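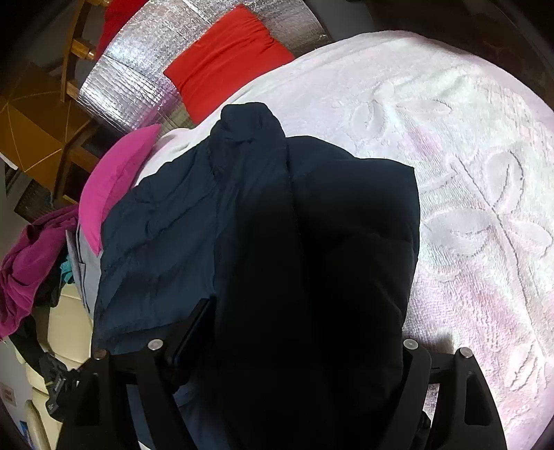 A navy puffer jacket folded on an embossed blanket, with other bedding and garments behind.

Winter coat store at Jirstead to take quilted jackets folded from July

The household textile store at Jirstead will change the way it accepts quilted and padded jackets. From July, items must be handed in folded once, fastened and free of hangers. Compression bags will no longer be accepted for anything with a down or fibre filling.

The store holds 604 garments, most of them adult coats left over the warmer months by residents of the Nimmont estate. Capacity is 1000 items, but the limit on shelving is volume and not number. Padded jackets take up almost 50 per cent of the shelf space between April and October.

Gareth Heywood, who manages intake, said compressed jackets had been the main source of complaints at collection. "The filling is held flat for months and it mats along the stitch lines. Some of it comes back with airing and some of it doesn't. We had coats going out in October with cold spots across the shoulders."

Under the new procedure the jacket is laid on a soft surface, front up, and the zip closed to the collar. The sleeves are brought in over the body without creasing the cuffs. The hem is then folded towards the chest, once only, and the air is let out by hand pressure from the fold outwards. Rolling is allowed for children's sizes.
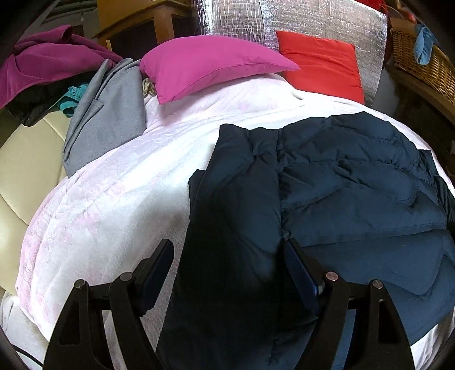
Quilted front panel and seam of a navy jacket. Horizontal stitching divides the filling into sections.

Staff will check three points before a jacket is shelved: the stitching between the quilted sections, the main front seam, and the inside of the collar. Loose stitching lets filling move from one section to the next, and a jacket with this fault will be returned for repair before storage. Marks on the collar should be cleaned at home. Jackets must be fully dry – a garment that feels dry on the shell may still hold moisture in the filling, and a minimum of 2 days' airing after washing is advised.

Plush blankets and throws are still accepted, folded in quarters, but will be shelved apart from coats. Darren Tunstall, who looks after the racking, said fibres from pile fabrics had been catching in zips and hook-and-loop cuffs when the two were stacked together. Cushions and pillows are not taken.

New open-fronted shelves from Clukivari were fitted in the east bay to suit the folded format. Each shelf holds a single layer of adult jackets, or two layers of children's. Nothing is to be placed on top of down-filled items.

Coats already in store under the old arrangement will be unpacked and refolded by staff at no charge. Owners who would prefer to collect and repack their own can do so at the intake counter up to 4 pm. Storage labels issued before the change remain valid.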